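Asow Junior Judo opens its doors to 60 new children

March 24, 2021

Hello from the mat side! I'm Jeptoo Odera, I run the junior section at Asow Judo Club, and I've been itching to send this one out. From August we're moving into the old Sorelum hall on Huamán Street, and that means room for a proper beginners' group as well as the squad we already have.

I started teaching in a borrowed school gym with mats that slid apart every time somebody got thrown (sorry to all the parents who spent their evenings pushing them back together). The new hall has 2000 square feet of floor and a changing room with doors that shut. I'm ridiculously pleased about the doors.

Classes will be split into 2 age groups, fives to eights and nines to thirteens. Tuncay Bayram is taking the little ones, and I'll have the older group with Umut Tokgöz, who has come back to us after coaching away for a while. Recep Karabulut will look after gradings and competition entries, so please pester him and not me about licence forms.

Cultell, our kit supplier, is lending us starter suits for the first term. You only need to buy one if your child wants to carry on. Bring a water bottle, flip-flops for walking to the mat, and short fingernails. Long hair tied back, please, with nothing metal in it.

We need a signed consent form for every child before they step on the mat, and I can't bend on that, even for a free taster. Forms are at the desk, or ring the club on extension 3025 and we'll post you one.

"My two went in shy and came out shouting the Japanese for everything," says Ilari Hirvonen, one of our squad parents. I've heard them. They're very loud!
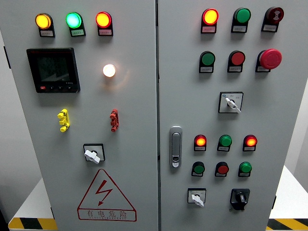
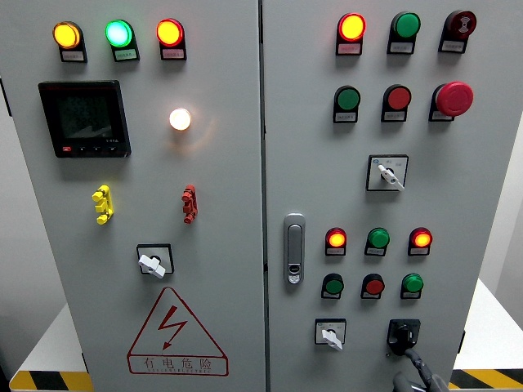

Can my child try a class before we pay for the term?

Each new child gets one free taster session, as long as we have the signed consent form first.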